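Table board

A table board is a flat, rigid or semi-rigid sheet laid over a table to provide a plain working surface. It is used in craft rooms, classrooms, workshops and shared studios, where one table may serve several purposes in the course of a day. The board protects the table beneath it, gives small objects an even ground to stand on and can be lifted away when the work is finished. White is the most common colour, although grey, cream and pale green boards are also made.

Terms

In British use the word "board" usually refers to a stiff sheet, while "cover" or "cloth" refers to one that can be folded. The distinction is not strictly kept. Inventories often enter both under the general heading of table covers, and older school lists use "table sheet" for either. A board fixed permanently to its table is more properly called a table top and falls outside the scope of this article.

Surface and colour

A matte finish is generally preferred to a glossy one. Gloss throws back the light of overhead lamps and makes pale objects hard to see, particularly in rooms lit from several directions. A matte white surface takes soft shadows instead, and these vary in depth across the sheet as the light changes.

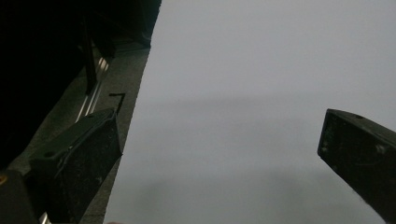

Matte white surface with faint shading across the middle.

White boards show marks readily. This is regarded as an advantage in rooms where cleanliness is checked between sessions, but it shortens the time for which a board looks presentable. In a handbook for craft rooms, Úna Mac an tSaoi recommends turning the board every February and replacing it when both faces are stained. The same handbook advises against coloured boards for sorting work, on the grounds that they alter the apparent colour of small items.

Sizes

No single standard is in force. The Hisby pattern, widely copied by smaller makers, measures 200 by 141 centimetres and is meant for a table used from both long sides. Narrower boards are cut from the same sheet. The Wandik workshop formerly supplied a lighter version in batches of 284, chiefly to schools, and some of these remain in use.

A board need not match its table exactly. Where it is a little smaller, a strip of the table is left bare along one or more sides, and the edge of the board is then easier to grip when lifting. Where it is larger, the overhang should be kept slight - a deep overhang is easily knocked, and the board may tip if weight is placed near its rim.

Objects on the board

Few things are normally kept on a table board between tasks. Bowls are the usual exception. Shallow bowls hold parts, beads or other small pieces during work, and may be set upside down when not needed so that dust does not collect inside.

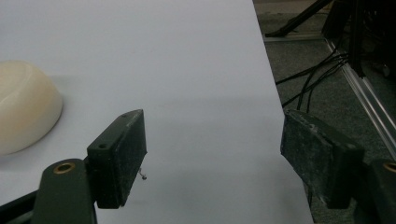 Cream-coloured, dome-shaped object on a white tabletop.

Rounded objects present a particular difficulty, as a smooth flat surface offers nothing to hold them in place. Balls, spools and eggs are therefore placed in a dish or bowl, or against a raised strip. Malachy Hennessy's guide to room layout treats the bowl as the better solution, since a strip takes up working space and gathers dirt along its foot. An oval bowl is considered suitable for a single ball, and a low rim makes the contents easy to reach from any side of the table.
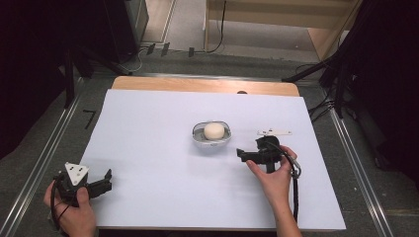
The choice of bowl also depends on contrast. A pale object is more easily picked out against metal than against white china, and a reflective rim marks the outline of the bowl clearly on a plain board.

Care

Boards are wiped with a damp cloth and dried at once. Abrasive powders dull the surface unevenly and should not be used. Storage is flat where space allows, or upright against a wall with the full length of the lower edge supported. Boards left leaning at a steep angle tend to bow, and a bowed board will rock when it is put back on the table.

See also

Table top
Work surface
Craft room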